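Lundby 200 Platform Bed: Long-Term Review

Reviewed: queen size, slatted base, fabric-wrapped side rails, no headboard
Test period: nine months
Updated 2/3/18 with slat measurements

The Lundby 200 is a low platform bed sold flat in two cartons. It sits in the middle of the Lindville range, above the steel folding base and below the storage model with the gas lift. I bought it at the regular price from the Lindville store in Burneck and have slept on it every night since, with a medium-firm foam mattress on top. My previous bed was a Rizzi with a box spring, and I refer to it where the comparison is useful.

Delivery and contents

Both cartons arrived on the same truck. The longer one holds the side rails and the center beam, and it is heavy enough that two people should carry it up a staircase. The shorter one holds the head and foot panels, two rolls of slats, five legs, and a hardware bag. The bag is divided into labeled pockets, one for each stage of the instructions. My kit had every part and one spare bolt.

The instructions are drawings with almost no words. Stage 4 shows the center beam from below while the other drawings show it from above, and I installed it upside down the first time. The beam has a groove along one face. The groove goes up. If it goes down, the slat retainer will not seat, and you will not find that out until stage 7.

Assembly

Total time was 95 minutes alone, including the beam error. The supplied hex key works but has a short arm, and the eight corner bolts need more torque than it comfortably gives. I used a 5 mm bit in a ratchet. A powered driver is a bad idea at the corners. The threaded inserts are pressed into the wood, and an insert that spins is hard to recover once the rail is wrapped in fabric.

The legs screw into plates that are already mounted. Four of mine seated flush. The fifth, under the center beam, has an adjustable foot with a travel of 14 mm. Set it last, with the mattress in place, by turning it down until it touches the floor and then adding a half turn. The drawings show it being set at the start, when the beam carries no load and sits too high.

Frame stiffness

A platform bed can move in two ways that matter. It can rack, meaning the rectangle becomes a parallelogram when you push on one corner, and it can sag in the middle. Racking on the Lundby is low. Pushing hard at the foot corner gives a few millimeters of motion at the opposite end, compared with close to 20 mm on the Rizzi, which had hook-in rails. The difference comes from the corner brackets. Each one takes two bolts and bears against both the rail and the end panel.

Sag is a weaker point. The center beam is supported at each end and by a single leg at the midpoint. With two adults on the bed I measured 6 mm of drop halfway between the middle leg and the head panel. That is acceptable for foam. For a heavy latex mattress I would add another leg, and Lindville does sell one separately, though the beam is not drilled for it.

Slats

The slats are curved, joined by webbing, and held at the rails in plastic cups. Spacing is even over most of the length and wider at the foot, where the last gap is larger than many foam mattress warranties allow. I measured 121 mm at that gap and 70 mm elsewhere. The fix is to loosen the webbing staples on the last three slats and spread them evenly. It takes ten minutes and a flat screwdriver.

None of the slats has cracked. Two have lost some curve, both under the hip area on my side. I swapped them with two from the foot end in May and will do the same again when needed. The cups have held up well and are the quietest part of the bed.

Noise

The bed was silent for the first six weeks. After that a creak appeared at the head end on the left. Retightening the corner bolts removed it, and it came back after a month. The lasting fix was a strip of felt between the end panel and the rail, with the bolts tightened over it. I have since done all four corners. There has been no noise from the joints for nearly 200 nights.

The center leg can click on hard flooring if the adjustable foot is short of the floor. This is easy to mistake for a slat problem. Check it first.

Height and bedding

The top of the slats is 11 inches from the floor. With a 10-inch mattress, the sleeping surface is at 21 inches, a little below the usual figure for a box spring set. I am six feet tall and find it low but workable. Anyone with knee trouble should try it in the store before ordering.

Rail clearance deserves more attention than it gets. The mattress sits inside the rails by an inch and a quarter, with a gap along each side that just admits a flat hand. Fitted sheets go on without trouble. Tucking a thick blanket is awkward, and I stopped trying. A plain cover that hangs free over the side looks neater and hides the rail fabric, which picks up lint.

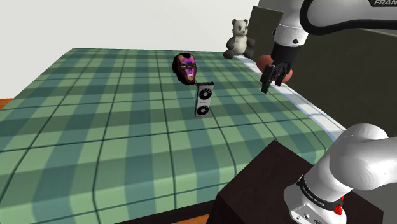

Dilruba Mollah wrote in after the first version of this review to say that the hanging cover solves the lint but causes a different problem: on her Lundby the hem rubs the rail fabric whenever the bed is made, and after a year the weave had begun to pill along the top corner. She trims it with a sweater shaver and has had no holes. She also found that a cover sized for a queen reaches lower on this bed than on her old one, low enough at the foot to be stepped on, and she now buys by drop length instead of by mattress size.

I checked my own rails after reading this. There is light pilling on the side I get in from and none on the other. The rail fabric is stapled underneath and is not sold as a spare part, so the point is a fair one. Lindville rates the cloth at 4,000 rub cycles in the product sheet. That is a low number for upholstery, though a bed rail sees far less wear than a chair seat.

Her note on drop length is also correct. For this frame with a 10-inch mattress, the distance from the top of the mattress to the floor is 21 inches. A drop of 18 inches clears the floor and still covers the rail.

Cleaning underneath

The space under the rails is 5 inches. My upright vacuum does not fit. A canister head does, and it reaches the center from either side. The middle leg is the only obstruction. Storage boxes up to 4½ inches high will slide under, but they have to go in from the sides, as the foot panel hangs an inch lower than the rails.

Disassembly

I took the bed apart once to move it across the hall. It came down in 25 minutes and went back up in 40. All the inserts held. The slat cups are meant to be pulled straight up, and pulling at an angle will snap the small tab at the base. I broke one. Lindville mailed a bag of four at no charge, and it arrived in eight days.

Comparison with the Rizzi

The Rizzi is quicker to put together and easier to move, and its hook-in rails need no tools at all. It is also looser in every direction, and the box spring adds cost and weight. The Lundby gives firmer support to a foam mattress and takes up less room, with only two inches of frame outside the mattress on each side. If you move every year, the Rizzi is the more practical choice. I would pick the Lundby for a bed that stays put.

Measured results

Slat height from floor: 11 in.
Clearance under side rail: 5 in.
Center beam drop, two adults: 6 mm
Standard slat gap: 70 mm
Assembly, first time, one person: 95 min.
Assembly, second time: 40 min.

Good: stiff corners, quiet slat cups, complete hardware, free replacement of small parts.

Poor: wide gap at the foot, one center leg, fabric that pills and cannot be replaced, misleading drawing at stage 4.

Rating: 7 out of 10. With a second center leg and removable rail covers it would be an 8. I will measure the beam again at 18 months and add the figure to the table.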